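Plenico signs 11-year agreement to bring compressed natural gas to Simard and Worar

SIMARD, November 10, 2025 - Plenico, the regional gas supplier, is very pleased to announce that it has signed an agreement with Mada to deliver compressed natural gas by road to customers in and near the towns of Simard and Worar, neither of which has ever been connected to a pipeline. The agreement runs for 11 years, and the first deliveries are planned for December.

For as long as most people here can remember, homes, greenhouses and workshops in both towns have been heated with fuel oil, propane or wood, with a good many households keeping two of the three on hand to be on the safe side. The pipeline passes well to the south, and every study of extending it has come back to the same hard sum - too much rock, too many river crossings and too few customers at the far end to share the cost. Trucked gas gets past that problem by filling high-pressure trailers at a compression station beside the existing line and driving them north to a small receiving yard, where the gas is brought down to ordinary pressure and fed into a local network of buried pipe.

"We have been talking about this with our neighbours in Simard for a very long time, over kitchen tables and in the back of the arena and once, memorably, in the middle of a snowstorm with the engine running," said Hélène Cloutier, president of Plenico. "People asked us good, tough questions about price and safety and what happens when the road is closed, and the plan is better for it. I could not be happier to be able to say that we have a signed agreement and a date to work toward."

Under the agreement, Mada will own and run the compression station and the trailers, while Plenico will look after the receiving yards, the local pipe and all dealings with customers, including billing and emergency calls. Three trailers will be kept in service over the winter, with one of them always parked full at the Simard yard as a reserve in case of bad weather. Customers with larger needs, such as the sawmill and the greenhouses on the Worar road, will be asked to keep their present equipment in working order through the first heating season.

Plenico expects to connect some 200 homes and businesses in the first phase, starting with the streets closest to the Simard yard and moving out to Worar once the ground has thawed and digging can begin again. Construction and operation of the yards will create 30 jobs, and the company has promised to look for people locally before it looks anywhere else.
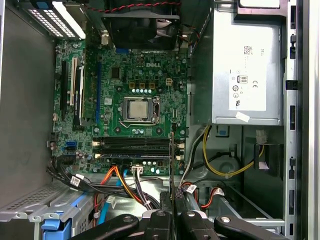 Inside an open Dell desktop computer tower.

Rates will be set once a year and posted at the Plenico office and in the mail with each customer's bill. There is no charge to have a representative come by and look over a furnace, boiler or water heater to see whether it can be converted or would need to be replaced, and nobody is under any obligation to sign up after a visit. Those who decide to stay with oil or propane for now are welcome to change their minds later, at the same connection fee, until the end of the first phase.

"Some folks put in a new oil furnace only a couple of winters ago and they'd like to get their money's worth out of it, and I would feel exactly the same way," Cloutier said. "We are going to be here for years. Come and have a coffee with us, bring your heating bills if you like, and we'll go through them together."

An open house will be held at the Simard community centre before the first delivery, with staff from both companies on hand to answer questions and a trailer parked outside for anyone who would care to have a look at one up close. A second evening will follow in Worar. Coffee, tea and squares will be served, and children are welcome.

About Plenico
Plenico supplies natural gas to homes, farms and businesses and has its head office in Simard.

About Mada
Mada compresses and transports natural gas for customers located away from pipelines.

Media contact
Hélène Cloutier, President, Plenico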